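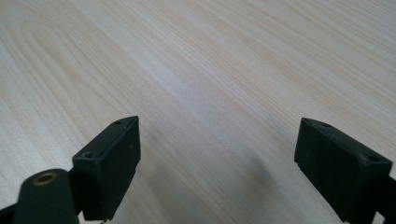
Two gripper fingers over a bare wooden tabletop, seen from the tool's own camera.

Nusirik is a software package for controlling two-finger robot grippers from a camera mounted on the tool itself. It was written by Ileana Vlad at Orport and first released in August. The package covers perception, grasp planning and finger control, and is described by its maker as "complete," a word that has drawn some argument.

Design

The perception module, Puto, takes each camera image and marks which areas are finger, which are background and which are a candidate object. The finger areas are masked out using a stored outline, so a new outline has to be made whenever the pads are changed. The planner then picks a closing width and passes it to the controller, which runs at a fixed rate and does not look at the image again until the fingers stop. Critics regard this last choice as the main weakness of the design, as an object that slips during closing goes unnoticed.

The empty table problem

A bare surface should produce no candidate at all. Wood is a hard case, with grain lines that can pass for edges and soft shadows from the fingers that can pass for dark, flat objects. Early versions of Puto planned grasps on both. Orport says a shadow filter added later fixed the fault, but the filter was tuned on the same tabletops it was tested on, and its settings have never been published.

Claimed performance

Orport's release notes report 3,167 trials with 37 false grasps. The notes do not say how many trials used an empty surface, which makes the figure hard to read. Paula Zamfir repeated part of the work at Kurek with 400 empty-table images and got the correct "no object" answer in 391 of them. She wrote that this was "decent, on one table, under one lamp," and that a plain brightness threshold with a hand-drawn mask had not been tried as a baseline. Orport has not replied in print.

Availability

The source code is open, apart from the trained weights for Puto. Users without the weights can run the planner and controller with another perception module, though the interface between them is thinly documented.

Category: Robot software | Grasp planning | Articles needing more sources

Comments (3)

mossgate: The mask thing is a pain. Swapped pads, forgot the outline, and it tried to pick up its own finger.

tln_88: "Complete" is doing a lot of work there. Where's the calibration tool?

R. Hobb: Does the 391 include the glossy tables? Can't find it in the Kurek write-up.

Contact us | © 2023 the article's contributors | Back to top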